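Cunia on Foot: What I Learned Planning a Walking Tour
Final project report, Intro to Tourism

I picked this project because I've taken a lot of walking tours and I always come home wanting to redesign them (my family is very tired of hearing about it). The assignment was to plan a half-day visitor experience for a town that doesn't get many visitors, test it, and write up the results. I chose Cunia, which most people only see from the train on their way to Prakadora. I had 15 testers from my class and two other sections, and I ran the whole thing in November, so please keep the weather in mind when you get to the feedback part! 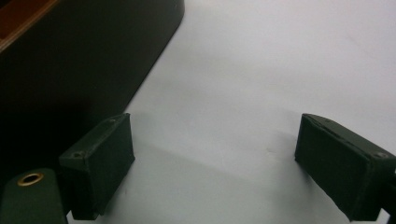 3 min read

The route starts at the station and ends at the Amin market hall. My first version had a dozen stops and went all the way up to the old signal tower, and it was way too long. I walked it by myself with a notebook and gave up somewhere behind the brewery because my feet hurt and I was hungry. So I cut the tower, cut two churches that look pretty similar from the outside, and kept the canal path, the tile workshops, and the covered stairs down to the lower town.

The stairs were a fight. There are 349 of them if you start at the very top, and my instructor pointed out in the proposal meeting that plenty of visitors can't or won't do that. She was right. I ended up using only the last two flights and adding a version of the route that takes the number 4 bus around the hill and meets the group at the bottom. It costs the bus people one viewpoint, and I still haven't found a good replacement for it. The parking deck has a nice view but it smells like a parking deck.

For narration I tried two ways of doing things. The first group got me talking live, and the second got a recorded guide on their phones that I made over a weekend. I was sure the recording would win - I had music in it and everything. People liked my live version better, mostly because they could ask stuff. The most common question was where to get lunch, and the second was whether the canal freezes. 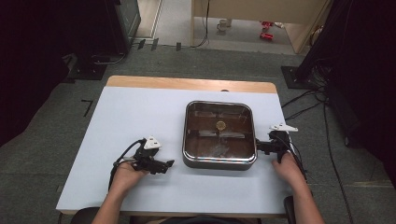 Timing was the other thing I got wrong. I had planned ten minutes at the tile workshops and both groups wanted to stay a lot longer, so we reached the market hall when half the stalls were already packing up. If I ran it again I'd start at 9 a.m. and put the workshops later, so nobody has to be dragged out of there. I'd also book ahead. The workshop owner was really nice about us just showing up, but a paying group can't count on that.

My budget was 300 dollars and I came in under it, with printing the maps as the biggest cost. The maps were folded wrong the first time (my fault, I flipped the back page), and I had to pay for a second batch. I based the layout on the free map that Dimham gives out at its visitor desk, which has big street names and hardly any ads. Mine is drawn at a larger scale because the lane between the workshops and the canal is easy to miss. Even so, one pair of testers walked right past it and ended up at the bus depot.

The feedback forms had five questions, and I wish I'd had three. By the last one people were writing "good" and handing it back. The useful comments were almost all about being cold, needing a bathroom sooner, and wanting somewhere to sit before the stairs. There is a bathroom at the library, 800 feet off the route, so the revised map goes past it. The bench problem is harder, and for now I've just moved the longest story to the canal wall, where you can at least lean on something.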